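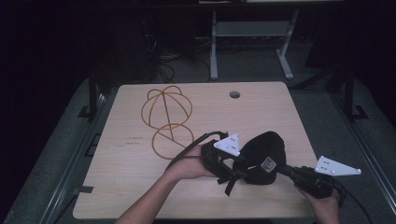

Headset pose jumps when I turn it over – gripper pose follows it

Posted in Tracking and Calibration, Sat 10 August

We record hat-stand tasks with hand-held grippers and a headset, and the headset has two white tracking plates on it. Held still, the pose is fine. If the headset is rolled past 80 degrees it jumps sideways, and the gripper pose in headset coordinates jumps with it. Replayed on the arm in our Condby cell, that becomes a real move. On Thursday the arm drove its fingers into the wire stand and tripped on overload. No one was inside the guard. The log shows the fault at sample 3,059, well after the first jump.

I have recalibrated twice and swapped the cable. Is this a plate problem or a software problem?

Larasard

Probably reflections. Cover anything shiny and try again.

Skirier

I would look at the plates first. If one has shifted on its mount since the rigid body was defined, the solver fits whichever dots it can see, and the answer changes when one plate drops out of view. Rolling the headset does exactly that. Check in this order:

Keep the arm powered down until the recording is clean.
Hold the headset by the shell, press lightly on each plate and watch the residual. Ours went from under 1 mm to 3 mm with a loose screw.
Check that the cable isn't pulling on a plate at full roll.
Redefine the body with both plates in view, then repeat the roll test.

Do the gripper separately. Put a cap on the stand, open the fingers either side of it and hold the tool still while a second person rolls the headset.

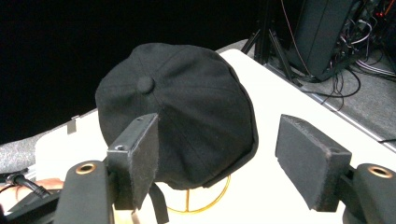 If the gripper stays steady in the room's coordinates while its pose relative to the headset jumps, the gripper is cleared. Also add a step limit before replay. We reject any take that moves more than 20 mm between samples – crude, but it would have stopped yours before the arm moved.

Carhuamaca

Same symptom here in May. It was a cracked plate mount.

Related topics
Replay stops with overload at first contact
Rigid body swaps left and right
Setting a step limit for recorded paths

Search this forum Go

This site uses cookies to keep you signed in. Accept Manage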